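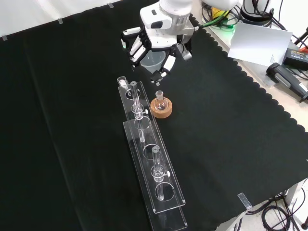 Hard water and the kettle: what I did with my summer project
2018-09-22

I should say straight off that I picked this topic because of a cup of tea. When I moved into my student house the first brew I made had a skin on it, a sort of brown oily film that broke into plates when I stirred it, and I thought the milk was off. It wasn't! I'd grown up in a soft water area and had never seen it before. My housemates had all stopped noticing.

So when Anikó Borbély put up the list of summer projects and said we could suggest our own, I asked if I could look at tap water, and she said yes as long as there was some proper chemistry in it. Ritu Chaudhary did the project with me for the first half and then had to go home in August, so the early readings are both of ours and the writing up (and any mistakes in it) is mine.

What makes water hard

Rain is a bit acidic, and if it soaks down through chalk or limestone it picks up calcium on the way, mostly as calcium hydrogencarbonate. That stays dissolved and you can't see it. Heat it, though, and it breaks down into calcium carbonate, carbon dioxide and water. The carbonate doesn't dissolve so it comes out as the crusty white stuff on the element. This is called temporary hardness. Permanent hardness comes from things like calcium sulphate and boiling does nothing to it at all, which I had got the wrong way round in my plan. Sorry Anikó.

The film on the tea is the same calcium again, joining up with the compounds in the tea at the surface. A squeeze of lemon gets rid of it. So does making the tea very strong, apparently, but I like mine weak.

What I tested

Four waters: cold tap water from my kitchen, the same water boiled and left to cool, the same water put through a Nulter jug filter, and a bottle of Junero spring water from the corner shop. I wanted to do a fifth from Ritu's house but she's on the same supply as me, two streets away, so there didn't seem much point.

First came the soap test, and I'd recommend it to anybody with kids because it's fun and costs nothing. You put 150 ml of water in a bottle, add a measured squirt of soap solution, shake it like mad and see if the lather lasts. If it dies down, add more. Tap water just ate the soap and went cloudy with scum. The boiled water was a lot better, the filtered water was better than that, and the Junero came out nearly as bad as the tap, which made me laugh given what I paid for it. The trouble with the soap test is deciding what counts as a lather. Ritu and I argued over it every single time, and our numbers on the same water didn't agree well enough for me to put in a table.
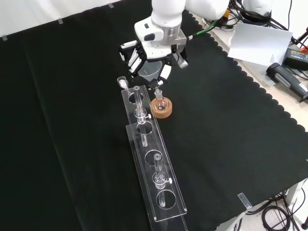 Titration is how you measure hardness properly, and it took me most of a week to get any good at it. You add an indicator that turns the water wine red while there's calcium or magnesium about, then run in EDTA from a burette until it goes blue. The colour change isn't sudden. It goes through a muddy purple and you sit there adding half drops and wondering. I mixed my samples in a conical flask because you can swirl it and put it down flat. We had small round-bottomed flasks as well, and those need a cork ring to sit in or they roll off the bench, so I kept them for the heating parts and used little clear plastic cups for pouring. I rinsed everything with distilled water between samples. I hadn't done that on the first day and had to throw the whole lot of readings away.

The titration put the waters in the same order as the soap test did, which was a relief.

The last thing I did was the slow one. I boiled two litres of my tap water down to nothing, a bit at a time, and weighed what was left in the dish. It came to 848 mg. That's everything that was dissolved and not just the calcium, so there's salt and all sorts in there, but it's a satisfying little heap of powder to look at when you remember the water was perfectly clear.

Getting rid of scale

I also had a go at descaling. Vinegar works but the kitchen smelt like a chip shop until the next morning and my housemates were not pleased. Citric acid powder works just as well and smells of nothing. I bought a sachet of Cirell descaler too, and couldn't see any difference between that and the plain citric acid, except the price. I only tried each of them once, on one kettle, and the kettle was dirtier on some days than others, so please don't take that as science.

What I'd do differently

Start the titrations sooner. Take samples at the same time every day, after running the tap for a bit, as I wasn't careful about that to begin with. I'd also like to know how long a jug filter keeps working, because mine was brand new and I bet a tired one would look quite different. And I'd test the tea itself, with different brands and strengths, and photograph the film.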